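Ticket 1874
Subject: Plate racking demo stopped in front of visitors, and the success figure doesn't add up
Product: Hedent, release 2
Site: Broltham demo room
Opened by: Silvana Sales
Assigned to: Ryota Ogura
Status: Open (was Resolved, reopened by customer)
Priority: changed from Low to Normal
First logged: January 2024

Original report (Silvana Sales)

I came to the Broltham open day with two people from our kitchen at Chan. We are thinking about a cell for the back of the dish room and had been told the plate demo was the closest thing Serngate has to our job. I was asked afterwards to log what went wrong, so I'm logging it, along with a few things I doubt anyone on your side would call a fault.

What we were told before the run: the two arms pick plates up off the table and stand them in a rack, no jigs, mixed plates, and the system had done 378 out of 400 in the lead-up.

What we saw: the first few plates went in fine. Then the left arm went down to a plate lying flat near the back, closed on it, opened, closed again, and stayed there. After a while the man running the demo pressed something on the laptop and the arms went home. He said it was "thinking." It wasn't thinking, it had stopped. The laptop had a red line across the status box and he turned the screen away before I could read it.

They restarted it and the next run went through. By then most of the room had moved on to the coffee.
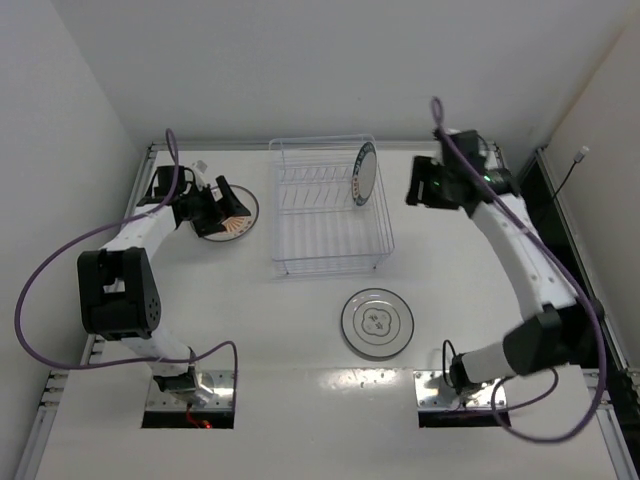 Silvana's attachment: Broltham cell, left gripper over a plate near the back of the table, rack between the arms.

What I would like answered:

Why did it stop, and would it have recovered if he had left it alone?

What counts as a success in the 378? A plate in the rack, or a plate in the rack that nobody had to touch?

Who lays the plates out? Each time I looked, the person resetting the table put the flat ones down with a lot of care, and nudged one of them afterwards. Our plates arrive in whatever heap the trolley leaves them in.

Is the cable on the outside of the arm how it would be delivered? It loops up by the gripper and swings out wide of the joint. In our dish room something would catch on that before the first lunch was over.

Reply (Ryota Ogura, Serngate support)

Hi Silvana, thanks for coming out and for writing this up so fully. I've pulled the session log from the Hedent controller. The stop was a grip timeout on the left arm. The fingers closed, the controller didn't see the width it expected for a plate rim, so it opened and tried again. After the retry limit it holds position and waits for the operator. That's the designed behaviour, so I'm marking this as resolved. To your other questions, the cable routing is for demonstration units. Success rate is as quoted by the applications team.

Status set to Resolved.

Reopened (Silvana Sales)

I don't accept this as resolved. "It stopped as designed" tells me the stop worked. I asked why it couldn't pick up a plate lying on a table, which was the advertised job.

"As quoted by the applications team" is also not an answer. They are the ones who quoted it to me. I'm asking what they counted.

Status set to Open. Priority raised.

Log entry (Ryota Ogura)

Fair enough. I've gone back through the log properly and I'll be on site at Broltham for the rest of this, working with Renji Kobori. Notes below as I go. I've left in the parts that led nowhere.

Step: Checked the timeout settings. The retry limit had been lowered for the open day so that the arm wouldn't spend too long on one plate with people watching. Nobody had recorded the change. Put it back to the default and noted it here.
Outcome: explains why it gave up early. Doesn't explain the missed grip.

Step: Checked the gripper width reading against a gauge, left and right.
Outcome: right arm good. Left arm reads slightly open when fully closed. Could be enough to fool the rim check on a thin plate. Re-zeroed it.

Step: Ran the same plate from the same spot after the re-zero.
Outcome: picked up. Ran it again, picked up. Moved it a hand's width toward the left rail and it missed.

Step: Swapped in plates with different patterns, to see if the vision was being thrown by the print.
Outcome: no clear result. I had a theory that the plates with rays or rings were giving a false edge inside the rim. It failed on some of those, but it also failed on a plain one in the same place. I don't think the pattern is the cause. Leaving this open because Renji disagrees with me.

Step: Looked at where on the table it misses.
Outcome: this is the useful one. The misses bunch toward the back left. The demo script has a layout sheet showing where to put the flat plates, and that area is inside the sheet but only just. On the day, the plate it stopped on was placed on the outer side of its mark.

Step: Checked cable drag on the left arm. With the arm stretched to the back, the purple cable pulls on the wrist a little as it comes round the outside of the joint housing. Re-dressed it with more slack.
Outcome: misses at the back left went down but didn't go away. So Silvana's question about the cable was a better one than I gave it credit for.

Comment (Silvana Sales)

Thank you, this is more like it. Two things before you close it again.

There is a layout sheet. At the open day we were told "no jigs." I agree that a sheet of paper isn't a jig. But if the plates have to go where the sheet says, then a person is doing part of the robot's work before it starts, and I'd have liked to hear that from the front of the room. My colleagues went home believing you could tip a tray of plates out on the table.

And I still don't have the definition behind the number.

Log entry (Ryota Ogura)

I've asked. Short version: a success in the 378 is a plate standing in a rack slot at the end of the run. Runs where the operator restarted the arm and it then placed the plate were counted as successes. Runs where the plate was moved by hand between attempts were also counted, as long as the arm did the final placing. I've asked how many there were of each and was told they weren't separated out.

I can't tell you what the unassisted figure is. I'm not going to guess at it in a ticket.

Log entry (Renji Kobori)

Adding my part, since Ryota has the pickup side. I looked at placing.

Insertion is the stronger half of the task. Once the gripper has the rim firmly, the plate goes to the rack on edge and the slot is usually found. I was watching on the wrist camera with plates already standing in the rack, which is the harder case, as the new plate has to come down beside its neighbours without pushing them.

Where it struggles is when the grip is off to one side. The plate hangs at an angle and the lower edge meets a wire. The controller doesn't treat that as a fault. It carries on down, and either the plate slips across into the slot or it ends up resting on top of the wire. The second case looks like a placement to the camera check until the fingers open.

I put some of our own canteen plates through as well. Heavier ones twist in the fingers. I wouldn't show those to visitors yet, and I wouldn't sell on them either.

On the print question: I still think the pattern matters at pickup. Ryota's plain plate was in a bad spot, so it would have missed anyway. It needs testing in a good spot, with the lights as they were on the day. The blinds were up for the open day and they normally aren't. 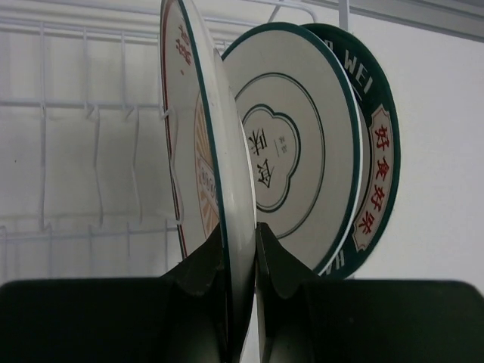
Kazuhiro Fukuda replied that he didn't see why a customer ticket should carry this much about what the demo can't do, that every cell on show anywhere has a prepared table, and that visitors know it. The system had placed hundreds of plates, he wrote, and one stop in front of a crowd shouldn't turn into a review of the whole project. He asked for the cable change and the re-zero to be kept and for the rest to go to an internal page.

Comment (Silvana Sales)

I can see Kazuhiro's comment, in case that wasn't intended. Visitors don't know it. I didn't. Please leave the notes where they are.

For the record I'm not against the thing. Getting a plate into a wire slot is harder than it looks, and Renji's notes have done more to convince me than the talk did. I'd come back for another demonstration if it's done like this: we bring the plates, someone from Chan puts them on the table, the sheet stays in the drawer, and whoever is at the laptop keeps their hands off it until the run has finished one way or the other. If it gets half of them, fine, then we know it gets half.

Log entry (Selina Haslinger)

Picking this up as site lead. Notes stay public to the customer. Agreed on the repeat visit with Silvana's conditions, September looks likeliest. Actions before then:

Retry limit locked to default for all demos. Any change goes in the session log.
Left gripper zero checked at the start of each day. Ryota to write the check.
Purple cable re-dressed on both arms and the slack looked at with the arms fully stretched.
Placement check moved to after the fingers open. Renji.
Results counted again from scratch, with restarts and hand moves in their own columns. The 378 out of 400 line comes off the open day slides until that's done.
Pattern versus position test, blinds up and blinds down. Renji and Ryota together, please, as you'll each want to see it.

Silvana, on delivered cable routing: I don't have a drawing I'd be willing to send you. The covers we've tried so far limit how far the arm can turn at the elbow.

Comment (Silvana Sales)

Then please put that on the list too. It isn't on the list.

Log entry (Selina Haslinger)

Added. Status stays Open.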